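Thread on what we've been doing at Tremton this winter. We wanted to know whether video of people doing housework, filmed from the head, can teach a robot the parts of bed-making it's worst at. Results first, method after, problems at the end. 1/

The main result: adding first-person human video to our robot demonstrations raised success on sheet tucking from 41% to 63%. Success on laying a flat sheet over an open mattress hardly moved. The gain is nearly all in tight places. 2/

By tight places I mean the side of the bed against a wall, the corner by a headboard, and anywhere a net or rail leaves a narrow gap. Robots trained only on remote-controlled demonstrations tend to stop at the gap and push the sheet against it. 3/

The reason isn't mysterious. Driving two arms by remote control into a narrow gap is slow and tiring, so operators avoid it. In our older set, Skorkorel, very few of the demonstrations involve the wall side of a bed. The model copied what it was given. 4/

People at home don't have that choice. If the bed is against the wall they lean over and do it by feel. So we asked them to wear a head camera and make the bed as they normally would, with no script and no tidying up beforehand. 5/

After filtering we had 4,000 clips. Each one covers a single step: pull, smooth, fold, lift a corner, tuck. Irina Dobre wrote the rules for where a step starts and ends, and those rules changed twice before we were happy with them. 6/

Of the 4,000, 1,137 are tucks. We labelled those in more detail than the rest: which hand holds, which hand feeds the cloth, and the moment the fingertips go out of sight. 7/

That last label mattered more than I expected. Once the fingers are in the crease, the camera can't tell you much about them. Our first hand tracker guessed anyway, and guessed badly. It would put a thumb through the mattress and report high confidence. 8/

So we stopped asking it to. From the moment the fingertips vanish, we keep only the wrist position and the visible part of the cloth, and train the model to predict how the visible cloth moves. The finger positions are masked out of the loss. 9/

Pacita Tagle ran the comparison. Same robot data, same network, same training time. Without the masking, human video gave us 2 points on tucking. With it, 22. I asked her to run it again with new seeds and the gap held. 10/

The robot side: two arms with soft two-finger grippers on a Lomano base, and a camera mounted at head height. We tested on 5 beds that appear nowhere in the training data. A trial counts as a success if the edge is still tucked after a fixed pull on the top of the sheet. 11/

One thing the model picked up is dividing the work. In robot-only training both grippers tend to grab the edge and push together. With the human clips, one gripper usually holds the edge down while the other brings more cloth to it. We didn't reward that anywhere. 12/

Patterned sheets were a worry. Repeating prints confuse point matching, as one diamond looks much like the next and the tracker hops between them when the cloth bunches. We ended up tracking short patches around folds and dropping any track that jumped by a whole repeat. 13/

Plain white sheets have the opposite problem, with too little to track. Success there is nine points lower and we have no good fix. Irina wants to try shading. I'd sooner collect more data – we haven't settled it. 14/

Mosquito nets are the other open problem. You can see through the mesh, so the depth estimate jumps between the net and whatever is behind it. The robot has twice tried to tuck a sheet into a point well below the bed. We now label mesh as its own surface, which helps with most of it. 15/

Failures that remain: too much cloth in one go, letting go before the second gripper has hold, and catching the net along with the sheet. The last is rare but it's the one that could damage something in a real home, so it stops the trial straight away. 16/

The Schmieder benchmark doesn't have a tucking task, so I can't give you a number to set against other groups. We'll put out our test procedure with the paper in March, including the pull test and the bed measurements. 17/

A typical clip from the tucking set, at the point where the labels switch over: 18/
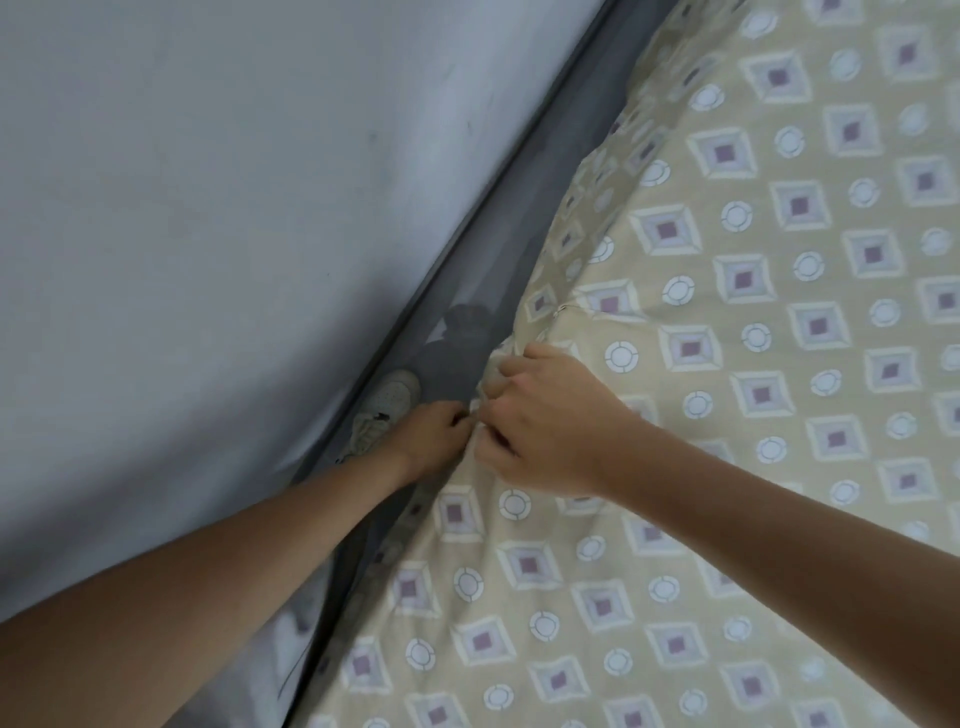
Faces and anything with a name on it are removed before labelling, and anyone who filmed for us can have their clips taken out at any time. Questions about the masking are best sent to Pacita, and I'll answer the rest under this post. 19/19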